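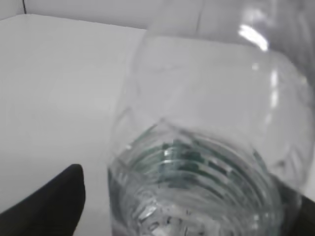 トップ > まちの話題 > くらし・ごみと資源
シェア 60 コメント 20

飲みかけの水、どうしてます? Liltumの共用キッチンに「水の返し口」ができました

1月から、貸しスペースLiltumの共用キッチンでペットボトルの出し方が変わりました。私も打ち合わせで月に何度か使わせてもらっている場所なので、これは書いておかねば!と思い、お昼前にのぞいてきました。

変わったのは大きく言うと飲み残しの扱いです。これまでは、中身が入ったままのボトルが回収箱の横にずらっと立っていることがよくありました。会議が終わって、みんな次の予定があって、半分くらい残った水を持って帰るのも重いし、流しはコーヒーカップを洗う人でふさがっているし……で、つい箱の横に置いていってしまう。はい、私もやりました。すみません。

で、新しくできたのが「水の返し口」です。名前はちょっと立派ですが、要するに漏斗のついたタンクです。飲み残した水をここに注ぐと、下のタンクにたまって、建物の入口に並んでいる植木の水やりに回るという仕組み。受け付けるのは味のついていない水だけで、お茶やジュース、炭酸水はいままでどおり流しへ、とのこと。炭酸水もだめなんですかと受付で聞いたら、見た目で甘いサイダーと区別がつかないので一律でお断りしているそうです。なるほど、たしかに透明なサイダーを植木にあげるのはまずい。

タンクを作ったのは、同じ通りにあるZindachという金物と樹脂部品の工房です。もともとは雨水をためる容器を頼まれて作っているところで、今回のは一回り小さい特注品。漏斗の口を広めにしてあって、ボトルをさかさまに突っ込んでも手を離さずに済むようになっています。試しに自分のボトルでやってみたんですが、どぼどぼどぼっと、けっこう大きい音がします。静かな会議の横でやると目立つかもしれません(キッチンの戸は閉めましょう)。

空になったボトルは、キャップを外して、ラベルがあればはがして、つぶして箱へ。キャップは別の入れ物に入れます。このあたりは家でやっているのと同じだと思うのですが、迷うのがキャップの下に残る輪っかですよね。Liltumの張り紙には「輪はつけたままで大丈夫です」と太い字で書いてありました。私は以前これを爪ではがそうとして、爪のほうを割ったことがあるので、太字にしてくれた人にお礼を言いたいです。ただし自治体や回収先によって決まりが違うこともあるので、よそで出すときはそこの案内を見てくださいね。

回収先はDultardという資源回収の会社です。週に一度まとめて取りに来て、ボトルとキャップを別々の袋で運んでいくそうです。以前は中に水の残ったボトルがまざっていると袋がやたら重くなるうえ、持ち上げたときにこぼれて階段がぬれるので、そのたびにモップを出していたとか。水って重いですからね。買い物帰りに2リットルを何本も提げて坂をのぼったことのある人ならわかるはず。

ところで、飲みかけ問題にはもうひとつあって、「これ誰の?」問題です。長い会議で同じ水が机に並ぶと、休憩から戻ってきたときに自分のがどれだかわからなくなる。白いキャップに緑の葉っぱのマーク、横にCestbonの文字、という同じ顔のボトルが隣どうしに立っていたら、もうお手上げです。残っている量で見分けようにも、だいたいみんな同じくらいしか飲んでいない。で、気持ち悪いから新しいのを開けて、飲みかけがまた増える。これ、心当たりのある人は多いんじゃないでしょうか。

そこで返し口の横に、水で落ちるペンが置かれることになりました。キャップのてっぺんに名前でも丸でも好きに書いてください、というもの。線が細いので小さいキャップにも書けます。私は猫を描きました。猫には見えないと言われましたが、自分のだとわかればいいのです!
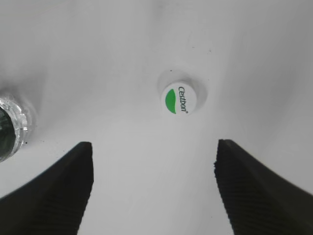 うちの職場は輪ゴムです、と記事の予告を見た読者の方からさっそくコメントが届きました。色ちがいの輪ゴムを首のところにかけておくだけで、ペンと違って外せばまた使えるし、会議が終わったら入口の小皿に戻すのだそうです。「ただ、人気の色は取り合いになります。私はいつも茶色です」とのこと。茶色、普通の輪ゴムの色ですね。でもこれはいい方法だと思うので、受付の方にも伝えておきました。

さて、お値段の話もしておきます。Liltumの利用者なら返し口もペンもタダで使えます。ついでに、受付で売っている水も1本100円のまま据え置き。それから新しく、マイボトルに冷たい水を入れられる給水機も隣に置かれました。こちらは1回20円で、硬貨を入れるとボタンが光ります。お釣りが出ないので、10円玉を用意していったほうがいいです。私は50円玉しかなくて、受付でくずしてもらいました。

給水機の水は満タンまで入れようとすると少し待ちます。1回の給水時間が60秒と決まっていて、途中で止めてもその分は繰り越せません。小さい水筒の人は早めにボタンを押して止めないとあふれます。あふれた水はどうなるかというと、受け皿からホースを伝って、さっきのタンクに入るようになっているんです。ここ、私はちょっと感心しました。工房の方の思いつきらしく、最初の図面にはなかったホースだそうです。

使える時間は、朝の9時から夜の8時まで。スペース自体はもっと遅くまで開いている日もありますが、タンクの水を植木に回すのが夜8時すぎなので、それ以降は返し口にふたがしてあります。ふたの上にボトルを置いて帰らないでください、という小さい張り紙もありました。まだ始まったばかりなのに、もう置いていった人がいたんでしょうね。

気になったところも書いておきます。まず、場所がわかりにくい。キッチンに入って冷蔵庫の奥、右に曲がったところなので、初めての人は流しの前で立ち止まると思います。矢印の案内を床に貼る予定だと聞きました。それと、つぶしたボトルを入れる箱の口が丸くて小さいので、斜めにつぶれたボトルがひっかかります。私はまっすぐつぶすのが下手で、いつも「く」の字になるんですよ。縦につぶすか横につぶすかは好みの分かれるところですが、この箱に関しては横につぶして、ぺたんこにして入れるのが楽でした。

衛生面を心配する声もあるようです。口をつけた水なので、飲み水や手洗いには一切回さず、使うのは植木だけ。タンクは毎晩空にして、中をブラシで洗ってから翌朝また戻すそうです。冬のあいだは植木のほうがそんなに水を飲まないので、余った分は玄関前の石畳を流すのに使う、とも言っていました。凍りそうに寒い夜はやらないそうなので、そこはご安心を。

同じ返し口は、春ごろにUrioの2階にもできる予定です。Urioは習い事の教室がいくつも入っているあの建物で、ダンスのあとに飲みかけのボトルが出やすいのだとか。こちらはスポーツドリンクの人も多いはずなので、どう分けるのか、できたらまた見に行ってきます。子どもの背でも届く高さにしてほしい、という希望も出ているそうです。

あ、そうそう、返し口のまわりには滑り止めのマットが敷いてあるのですが、けっこうふかふかで、かかとの細い靴だと沈みます。行く方はご注意を。

【場所】Liltum 共用キッチン(受付は228号室、エレベーターを降りて左)
【使える人】Liltumの利用者。見学だけなら受付でひと声かければ入れます
【返し口に入れられるもの】味のついていない水
【入れられないもの】お茶、ジュース、炭酸水、氷

氷は漏斗に詰まるそうです。溶けるまで待ってから、どうぞ。

タグ:ペットボトル 飲み残し 共用キッチン 給水

前の記事 次の記事 くらし一覧 お問い合わせ ページの先頭へ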